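# The back room: a gallery, with reservations

I should say at the start that I didn't want to make this page. Areti Karras wanted it made. She thinks people who come in by the front door ought to know what's behind the other one, and that a gallery with a few lines under each heading would be more inviting than the old leaflet. I thought the old leaflet was fine. It was wrong about the opening times, but it was short.

So we have a compromise. Areti chose what goes in and I wrote the words, and where we disagree I have said so. Kalliopi Petridis read it through and took out two remarks about the carpet shop.

## How the room came to look like this

We spent £300 on it, which is either very little or far too much, depending on whether you were at the meeting. Most of that went on the wall. I had been hoping for paint. White, or that off-white that hides fingerprints. Instead we were shown a catalogue of 114 landscapes, and for a fortnight people who had never had an opinion about hills had one.

There were beaches in it, and pine forests, and one of a bridge in fog that I would have put up with. The hills won. Areti says a view makes a small room feel bigger. I have sat in the room a fair bit since and it feels exactly the size it was. I'll grant that visitors look at the wall before they look at anything else, and that they tend to lower their voices for a minute or so.

## The hills, the shelves and the purifier

Green hills take up the upper part of the back wall, with plain white left underneath. Look for the little blue tent on the slope. Everybody misses the farmhouse near the top, and I only found it because I was trying to work out whether the trees were real trees or somebody's idea of trees. They're bare, and the grass is bright green, so make of the season what you will.

The tall white cabinet with all the tiny holes is the air purifier. We call it the Hustik. I was told it would make a difference to the air. I've asked several people what difference, and they say the air is "fresher", which is what people said about the room when we used to open a window. It stays, and it's not to be used as a table.

Behind it are the white shelves, tucked into the corner, with the blinds over to the left. We had a long argument about vertical blinds. I lost that as well.
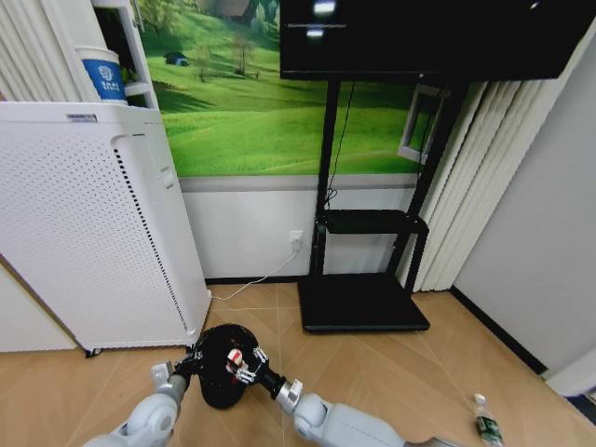 ## The floor

Light wood, and I have no complaint about it. I've tried to find one. It shows dust, but so does everything, and at least on a pale floor you can see where you dropped the thing you're looking for. The rug we were promised hasn't arrived. Areti says September. I've written September down.

Please lift chairs when you move them. There is a notice about this, and I've watched people read the notice while dragging a chair.

## The television

Big, black, and up on a mobile stand, so that it can go wherever it's wanted. That was the argument for it. In my experience it's wanted in the same place every time, because that's as far as the lead goes. The stand is a good solid thing, all the same, and the picture can be seen from the back row if you ask the people in the front row to sit down.

Kalliopi is the one to ask about sound. I've been told twice which button it is and I'm not going to guess here.

## The bucket

A white tub with a blue label lives on the shelves. I mention it only because visitors keep asking whether it's in the way. It isn't in the way. It's on a shelf, which is where I'd like more things to be. If you put something down on the floor and mean to come back for it, consider whether it could be up there instead.

Things that really don't belong on those shelves: coats, half-finished drinks, and the box of Pastor paper cups, which has its own place in the kitchen cupboard and has had it for 5 years.

## What Areti wanted me to add

She has asked me to say that the room is calm and that people like it. I've checked this as well as I can. The visitors' book has a page and a half of comments on the back room. Most of them are kind. One says "lovely meadow", and there's a line from somebody called R. who wants to know where the hills are. We don't know where the hills are. The firm that printed them, Skiva, couldn't tell us either, and I do think that if you sell people a view you ought to know what it's a view of.

One comment says the room is cold. I agree with that person, and I've suggested a heater. The answer was that the hills make it feel warmer.

## If you want to use it

Ask at the front desk. Groups can have it for up to 2 hours at a time, and longer if there isn't anybody waiting. You'll be given the key on the Stusto fob, the yellow one, and you should bring back the same fob, please, with the key still on it. I know how that sounds, but we've had one without the other.

- Leave the purifier plugged in. It has been moved for the sake of a phone charger more than once.
- Blinds are drawn by the cord first and then the wand. People who try it the other way round end up with a knot.
- Nothing gets pinned or taped to the hills. Blu Tack counts.
- Chairs go back in stacks of five, against the wall by the door.

Areti is at the desk most mornings and will show you round with more enthusiasm than I've managed here. If you'd prefer the short version, come in the afternoon and I'll unlock it for you.

Page last changed 13 Aug 2026. The line about the heater is mine and stays in.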